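Plarneck Cloth Folding - README

Plarneck is a set of 770 short clips of small cloths being folded on a tabletop, and we're so pleased to have it out at last! Each clip has a text note with the cloth's colour and the fold we were after. 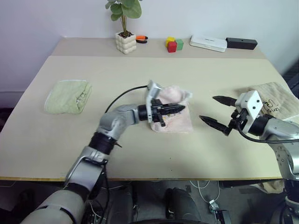
Colours were chosen so that neighbouring cloths are easy to tell apart - please keep our colour names if you add labels. Pale green and pale pink both have their own tags, and a cloth with a design on it, like the green one, also gets "marked".

Notes by Chinyere Wike, checks by Babatunde Olaniyan. Known gap: 13 clips have no note yet.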